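Home | Notebook | Cells | Parts | Search

Prothero cell - gripper fingers, wear and changeover

Monday, 7:40. Reading time: 4 min

Opened the cell early to look at the fingers before anyone needed it.
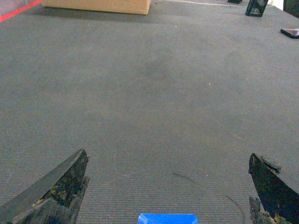
Both fingers are past the point where I would keep patching them. The left is heavily worn on the inner face, scuffed and flaking in patches, and the lighter material is showing through. The right is chipped at the upper edge near the tip, with a rough torn section that will catch on anything soft. Last entry I wrote "cosmetic, monitor." Withdrawn.

Symptoms from the log, for whoever reads back: thin items slipping on lift, mostly flat cartons and anything glossy. Force readings normal on every one of the failed picks. Dwynwen put it down to the grip force setting and raised it a step, which helped for a day and probably sped up the wear. Setting is back where it was.

Cause, as far as I can tell: the pick height was too low. Floor reference was taken on the bare bench plate and never redone after the cell was moved onto carpet. The carpet gives, so there is no hard stop and no fault, and the tips just drag. I have no before-and-after to prove it. The floor marks could come from anything.

Changeover

Power down at the cabinet, not from the pendant. The pendant stop leaves the gripper holding and the screws are miserable to start under load.

Fingers come off with two screws each. Left side first - the cable clip on the right is in the way until the left is clear. Wipe the seats. There was black dust in both, packed into the corners, and it will hold a new finger slightly off square if left.

New pair is from the Brarance batch, same profile as the old ones. Checked against each other on the flat before fitting. Tips meet without a visible gap. Screws to the card value, then back around once more in the same order.

Zeroed the gripper closed, then open, then closed again. Second closed reading matched the first.

Floor reference

Redone on the carpet this time. Lowered in manual at slow speed until a slip of paper under the tips just dragged, then raised 4 mm and saved that as the new pick floor. Took the reference at the near side and the far side. They differ a little, far side higher, so I used the higher one. Flat items at the near side may need the approach trimmed later.

Saved under a new name in Zonditar. The old file is still there, marked do not load. Please do not tidy it away, I want it for comparison.

Checks

Ran 20 picks at half speed, mixed items, no slips. Then 100 at full speed over lunch. 6 failures, all of them on the same flat item lying close to the boundary, where the approach angle is poor anyway. I count that as a planning problem and have left it alone.

Inspected the tips afterward under the lamp. Clean, no scuffing on the inner faces yet.

Open items

- Order another pair. The drawer is empty now. Faltix quoted a coated version, lead time not confirmed.
- Move finger inspection from monthly to weekly until the end of September.
- Add the floor reference to the move checklist. It is missing from the current one.
- Wrist camera view is slightly soft at the lower corners. Clean the lens before the next calibration - did not touch it today.
- Old fingers bagged and labeled L and R, top shelf of the cabinet.

Cell handed back at 2:15. Dwynwen has the pendant.

Contact the workshop | Copyright Prothero Workshop Notes | Back to top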